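Resources > Small Business Clients > Bookkeeping and Payroll Questions

Questions we hear from new bookkeeping and payroll clients

Most people who call our office for the first time start by apologizing for the state of their records. Please don't! We have opened grocery bags of receipts, glove compartments' worth of gas slips and one very heavy cookie tin, and we've been glad to see all of them. The answers on this page come from Modupe Ezeani and Garba Edet, who between them handle nearly all of our new client meetings. If yours isn't covered, call the front desk and Zainab Ogunleye will find you the right person.

What should I bring to the first meeting?

Your last filed business return, if there is one, and the last three months of bank and credit card statements. If you have employees, bring your most recent payroll reports as well, and any letters from the state that you've been putting off opening (we do mean that, we'll open them with you over coffee). Receipts can wait. Modupe likes to look at the bank activity first, and she'll tell you afterward which receipts she wants to see.

I've been running everything through my personal checking account. Is that a problem?

It's very common, and it can be sorted out. It does take longer, and longer means it costs you more, so the kindest thing you can do for yourself is open a separate account this week and start using it for the business only. You don't need to go back and move old transactions. We'll go through the old statements together and mark what was business and what was groceries. One client had 3878 transactions in a single shared account when she came to us, and we got through every one of them – it just took a good part of the winter.

Do you use a particular bookkeeping program?

We keep our clients' books in Istora, and if you're already using something else we can usually bring your history across. Some of our longtime clients still keep a paper ledger and drop it off each month, and Garba types it in. He claims to enjoy it. If you'd like to do your own data entry and have us review it, that's fine too, and the monthly fee is lower.

How often will I hear from you?

Once a month at the very least. Your reports go out by email after the bank statements have been matched, together with a short note in plain language about anything that looked different from the month before. If we have a list of things to ask you, we try to send it all in one go so that you aren't getting a message every other day.

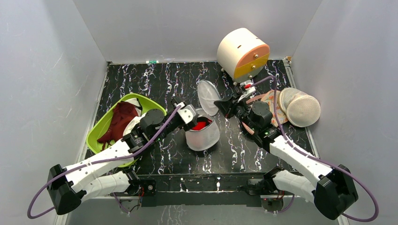 You're welcome to call in between, of course. A quick question by phone is part of the monthly fee and we don't run a clock on it. If something needs real digging, such as rebuilding a prior year or answering a notice, we'll give you a price before we start.

What does it cost?

Monthly bookkeeping for a small business with one bank account and one card starts at $228. Payroll is priced separately and depends on how many people you pay and how often. Cleanup work is quoted after we've seen the statements. A cleanup quote of more than $2000 can be split into monthly payments, and please do ask, we'd much sooner spread it out than have you put it off for another year.

Is the person I paid last summer an employee or a contractor?

Oh, this one comes up a lot, and I wish there were a one-line answer. It depends on how the work was done: who set the hours, who supplied the tools, whether the person worked for other people too, and so on. What the two of you agreed to call it doesn't settle the matter. Bring whatever you have in writing and Kayode Ogundipe, who runs our payroll desk, will go through it with you.

Can I drop papers off after hours?

Yes, there's a locked slot beside the Bakano Street door. Put your name on the envelope – a surprising number arrive without one. We stay open until 7:00 p.m. on Wednesday for people who can't get away during the day. Parking behind the building is free for 60 minutes.

Do you work with clients in French?

We do. Océane Marchand meets with French-speaking clients in person or by phone, and she can prepare your monthly note in French as well. Just mention it when you book.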